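Small Items in a Bathroom Showroom: Where They Go and How They Are Found
Project report, Retail Interiors, second term
Submitted 25/01/2024

1. Background

The Pratcombe showroom sells toilets, basins and bathroom fittings. It also carries small goods that customers ask for when they come in for something bigger: bottles, brushes, soap dishes, pitchers, hooks. The large pieces stand along the walls and are easy to find. The small goods had no fixed place when we started. Some were in boxes, some were on tables and some were on the floor next to the display they had been used for.

Our assignment was to look at how a shop uses its floor and suggest one change that could be made without building work. We picked the small goods. The stock list for them had 641 lines. When we checked it against what was in the room, we could match 433. The rest were either sold and never crossed off, or listed twice under different names.

2. How we worked

We made 2 visits to the showroom. On the first we drew a floor plan and marked the displays, the tables and the places where people tend to stop. We also read through the old stock list, which goes back to July and uses three different ways of naming the same kind of bottle. On the second visit we brought things out to where there was space and sorted them by use. We used whatever flat surface was close, including tables and opened-out cartons. Anything with no label got a paper tag with a number.

Our sorting groups were cleaning, washing, fixing and spare parts. Later we added a fifth group for packaging, which we had first planned to leave out.
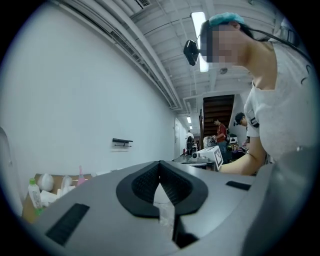
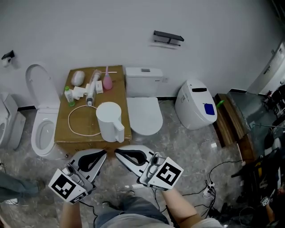 3. What we found

Grouping by use worked for most of the stock but was slow at the start. Two people would pick up the same object and put it in different groups. Bottles caused the most disagreement because a bottle can be for cleaning or for washing depending on what goes in it. On the flattened cardboard box in front of the toilets, for instance, a small clear bottle with a green cap and a pink squeeze bottle ended up on the same surface as a white pitcher, and next to the clear bottle was a bundle of white packaging pieces. We would have put those in at least three groups. In the end we wrote one rule for bottles: if it is sold with nothing in it, it goes under washing.

Packaging took up more room than the goods did. It was also the reason some things could not be found. Small white boxes look alike, and a white item lying next to one is easy to miss.

The floor is a poor place to sort. It is close to the displays, so there is less carrying, but you have to bend or sit the whole time and other people have to walk around you. Tables were better for anything that took longer than a few minutes. The walls have stretches with very little on them. We measured the longest of these and think open shelves would fit there without getting in the way.

4. Suggested change

We suggest one run of open shelves, divided by group, with a printed label on each section. The shelves should be shallow so that nothing stands behind anything else. Tundusari makes a unit in a suitable depth, and Drusura has a cheaper one that would need an extra bracket at each end.

We also suggest a shorter stock list with one name per item. Our draft covers the first 100 lines and is attached as Appendix B.

5. Limits of the project

We did not ask customers what they thought, and we did not test the shelves. The fixing group is incomplete because part of it was at the Cabanatuan branch during our second visit. The floor plan in Appendix A does not show the storage room.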